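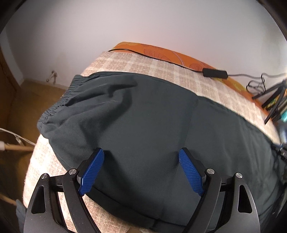

Figure 3. View from the wrist camera of a hand-held gripper at the start of a garment episode. Both fingertip pads are in view, with the garment spread on a checkered cover.

4.2 Rules for Recording in Homes

The Stulis protocol was first written for a laboratory bench with a fixed camera and a bare tabletop. When recording moved into private homes in Clilalberg, several of its rules could no longer be applied as written. This section sets out the revised rules for work with clothing and household textiles. Rules for kitchen tasks are given in Section 4.3.

Fingertip visibility. Both fingertip pads must be visible to the wrist camera throughout the episode, including when the gripper is fully open. Figure 3 shows an acceptable view: the two blue pads face each other across a gap, and their tips can be told apart from the dark gray cloth behind them. Operators check this view before each episode and again after any change of pads. Pads that are close in color to the garment are replaced before recording begins.

Starting state. A garment is laid flat, with the waistband or collar inside the camera view where its size allows. Soft folds and wrinkles are left as they are. The earlier draft required operators to smooth the cloth by hand, and reviewers at Kapoor found that this led to starting states seldom met in ordinary use. Smoothing is now permitted only where a fold hides the waistband, collar, or both sleeves.

Support surface. Any sofa, bed, or table may be used if it bears the garment without help from the operator. Patterned covers are allowed and should not be removed. The name of the surface is entered in the episode log from a fixed list, and "unknown" is an accepted entry — an incorrect label is treated as a more serious fault than a missing one.

Cables and nearby objects. Cables may stay in view but must not lie on or under the garment. In Figure 3 a thin black cable crosses the top of the orange cushion behind the work area, and a tangle of cables and other dark objects rests at the far right. The protocol defines a clear zone of 10 cm on all sides of the intended fold path. Objects outside this zone are left in place. Objects inside it are moved before the episode starts, and the operator does not reach into the zone once recording has begun.

Contact. Light contact between the pad tips and the cloth is allowed at the start of an episode. Pressing the cloth firmly into a soft surface is not, as the pads may then catch the cover along with the garment.

Session limits. An operator records up to 200 episodes in one session, with a break at the midpoint. Drolow, which trained the operators, asked for a lower limit for thick bedding; this request is under review.

The revised rules were tested on a trial set of 500 episodes, checked by a team under Trinity Mbeki. Of these, 475 met every rule in this section. The remaining episodes were kept in a separate set with the reason for rejection recorded, and none were used in the training runs reported in Section 5.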